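Reading time: 2 minutes

Print | E-mail

Review: The Pakzad Grasp Method for Thin and Tangled Objects

Reviewed by Huguette Besnard, Rallard Institute

The Pakzad method is a training procedure for two-finger grippers that handle chain, cord and similar items. It was developed by the Troleo group under Amado Dumlao and is supplied as a software package with a written protocol. This review considers whether a laboratory of moderate size should adopt it for jewelry handling.

The central claim is modest. Most learned grasping policies treat an object as a shape with a best place to hold. A necklace has no such place, and its shape changes as soon as it is touched. The Pakzad method therefore gives up on predicting the whole object. It asks the policy to judge only the small region between the fingertips, using the wrist view, and to correct the closing motion as it proceeds.

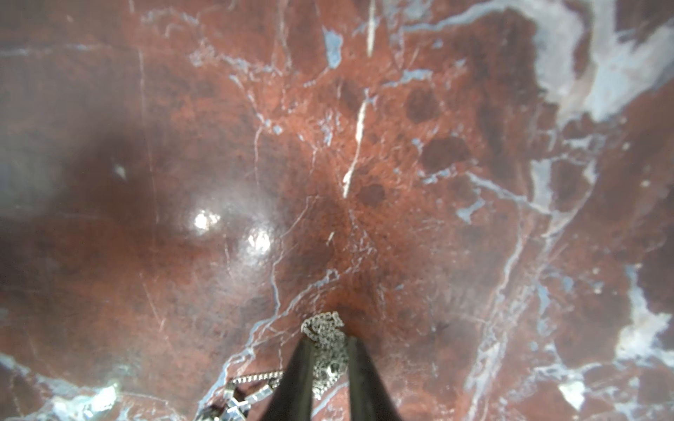 Wrist view of fine silver chain between the fingertips, on polished stone.

Training used 4000 recorded grasps, supplied by the developers. Our own evaluation added 156 trials on items chosen by our staff. The policy dealt well with fine chain in a heap. Results were weaker with flat, angular links, where the fingers tended to close on a single facet and slip. Veined stone, which confused the older Trendoser baseline on many occasions, caused few false grasps. Glare remains a difficulty, and the protocol should say more about the placing of lamps.

Installation took about 13 hours, including calibration. The written protocol is clear on the order of steps but gives little help when a calibration fails. Two of our operators needed to consult the developers directly. 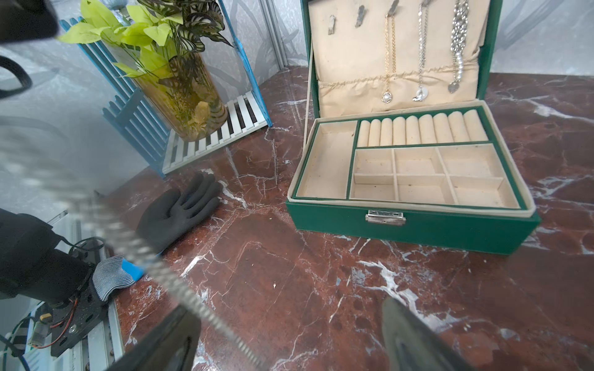 Placement is the less mature half of the method. The policy is trained to pick up, and the step of hanging or laying down a chain is left to a separate routine with fixed targets. A necklace box is a demanding test of that routine. With three necklaces already on a row of five small hooks, a further chain must reach one of the two free hooks at the left without catching its neighbors, and a long chain swings blurred across the wrist view while it is being carried. The routine makes no allowance for swing. We recommend a pause before each placement until the developers address the matter.

The reviewer finds the grasping component sound and suitable for adoption by groups that already operate a wrist camera. The placement routine should be regarded as provisional. A revised version has been announced by Troleo, and this review will be amended when it has been tested.

Last updated: July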